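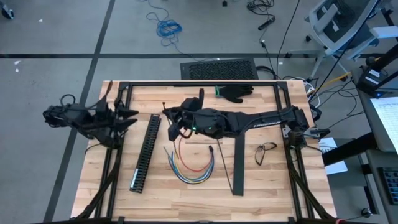
Slotted wire duct and loose wires on the butcher-block table.

The workroom's stock of cable was reviewed in October, and the following notes are recorded for readers who maintain a similar bench. Storage at Kanis had grown over several years without a written system, and short lengths of wire were being kept in the same drawers as full runs.

The first decision concerned the wire duct. Two lengths were retained from the Grusinau refit. Their slots allow individual wires to leave at any point along the run, so that a single strand may be replaced without disturbing its neighbors. Both lengths will be mounted once the wall behind the bench has been painted.

The second decision concerned color. Red, yellow, blue, white and black are to be kept in every bundle, and the assignment of each is written on a card inside the Fomisow cabinet.
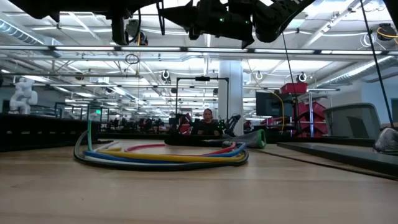 Coiling remains a matter of preference. This author favors a wide, loose oval, laid flat, with the ends left where they can be found. Tight coils were used in the past and left the older cable with a permanent bend. Sleeving should be stored separately and fitted only after the lengths have been confirmed.

The drawers now hold 16 labeled bags. Pieces too short for the bench have been set aside for Tô, where they will be used for practice in stripping and crimping. The duct covers have not yet been located, and a further entry will be posted when the mounting is complete.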